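Oil finish on a birch table still tacky

I put two coats of Reinholz hard oil on a birch table for our kitchen in Lenside. The second coat is still tacky at one end. The can says 20 hours between coats and I waited longer than that. Do I have to sand it all off?
Sieglinde Fuchs

2 replies

Wolfram Petersen
You probably left too much on. Oil that hasn't soaked in after 20 minutes or so needs to come off with a rag, or it turns gummy. Try this first:

1. Wipe the tacky end with mineral spirits and a clean cotton cloth. Change the cloth when it drags.

2. Leave it for 6 hours with a window open, then run your palm across the bare wood. My workbench top gets the same oil every May and I go by feel.
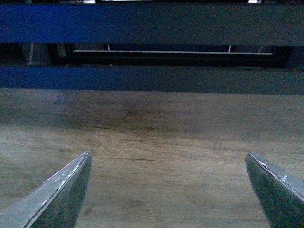
3. If it still grabs, go over it lightly with a gray pad and wipe again. No sandpaper yet.

4. Put on one thin coat – a tablespoon does half a table – and buff it dry.

Lay the used rags flat outside to dry. They can catch fire in a pile.

rundwood43
Mine did this too. I left it alone for a couple of weeks and it went hard. Cold room maybe?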